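Harkar fridge with glass top cabinet: my review after one winter

I bought this refrigerator in December, when my old one stopped cooling two days before guests came. I write this review because before buying I could find only very short opinions, like "good fridge, fast delivery", and they did not help me to decide. Maybe mine is too long, but you can skip the parts you don't need.

First, what it is. It is a tall, narrow model with a gray front in brushed metal style. It has three parts, one over the other. On top there is a small cabinet with a glass door, in the middle is the main refrigerator, and at the bottom there is another door, for the freezer. The cabinet has its own temperature setting, a bit warmer than the refrigerator. The seller calls it a drinks cabinet, but I use it for many things, and I will come back to this.

I paid 800 for it, with delivery to the door of the apartment. The other candidates were a Lerkon, which was cheaper but had only two doors, and a Bauerfeind that I liked very much in the shop. The Bauerfeind cost 3,000 and I did not want to spend so much for keeping milk cold.

Delivery and setting up

Two men brought it in the morning and they were careful with the floor. They took away the packaging when I asked. The manual says to let the appliance stand for several hours before plugging it in, and I waited until the evening. The feet at the front can be turned by hand to make it level. My floor is old wood and goes down a little toward the window, so this took me three tries. If it is not level, the middle door opens slowly by itself. When I corrected the feet, this stopped completely.

Please measure your place well. The shop page gave the height as 198 centimeters, but I think this is with the feet fully screwed in. After leveling, mine is a little taller. I had a shelf on the wall over the old refrigerator and I had to move it higher.

The wall behind is another point. The manual asks for a gap at the back for the air, and the small plastic spacers for this come in a bag together with the ice tray. I almost threw the bag away. They click into the back side, and you want to do this before you push the refrigerator to its place.

The room where it stands

I don't have a real kitchen. It is a small room with a wooden floor, where I cook simple things and also work, so the refrigerator is against the back wall and a white desk is near to it. This was my biggest worry. I sit at this desk many hours, and I was afraid that the motor will disturb me. 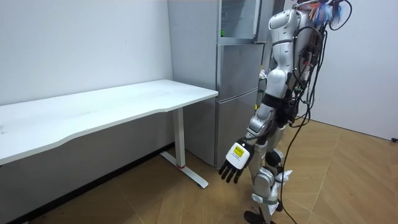

In the daytime I don't hear it. Late in the evening, when the street is quiet, I hear a low sound when the compressor starts, and then a soft click when it finishes. My old one was much louder and it was also shaking. The only noise I don't like comes from the glass cabinet, if bottles stand too close together. They touch each other and ring a little. I put a folded kitchen towel between them and now it is fine.

The side of the refrigerator gets warm, more on the left than on the right. In winter this is even pleasant. I cannot say yet how it will be in summer. I would not put chocolate or medicines on a shelf directly next to it.

The glass cabinet

This is the reason why I chose this model, and I am mostly happy. You can see without opening if there is still juice. I keep there drinks, jars of pickles, mustard, and sometimes a cake when we have a birthday. The temperature is good for butter, which stays soft enough to spread.

Negative side: it is high. I am not a tall person, and for the back part I need a step. Small things also disappear behind the bigger ones. The glass is tinted, so from far away you see only shadows of what is inside unless the light is on. I thought it would be clearer. The glass also shows fingers. I clean it with a damp cloth and one drop of dish soap, then dry it, and it looks good for perhaps a week.

The middle part

Here there are glass shelves, and you can change their height, but only if you open the door very wide. In my corner it does not open so wide, so I had to pull the whole refrigerator forward to move one shelf. It is better to decide the shelves on the first day — I did not, and I was sorry.

The vegetable drawer works well. Salad stays fresh for five days, carrots much longer. The shelves in the door are deep enough for a big bottle of milk, but the rail in front of them feels thin, and I don't put heavy things there anymore.

The bottom part

The freezer has two drawers. They are not big. For one or two people it is enough, for a family I think not. The upper drawer runs smoothly, the lower one gets stuck if I overfill it with bread. There was no ice on the walls in these months, and I have not needed to defrost.

The surface

The brushed front is easier than the glass. It does not show fingers so much. You must wipe in the direction of the lines, otherwise there are marks when the sun comes. Magnets hold on the two lower doors but not on the cabinet.

The service

One time I wrote to them, as the lamp in the cabinet was blinking. Service for Harkar is done here by a company named Adateo. They answered after four days, which I find slow, but the answer was polite and correct: the plug of the lamp was loose. I pressed it in and it has not blinked again. A new lamp, if I ever need it, must be ordered from them.

Would I buy it again? For 800, yes. If you are tall and live alone or with one other person, the glass cabinet will be useful to you every day. If you need much space for frozen food, look at the Lerkon, it had a bigger freezer.

My rating is four stars from five. I take away one star for the shelves that I can't move without pulling out everything, and for the thin rails in the door.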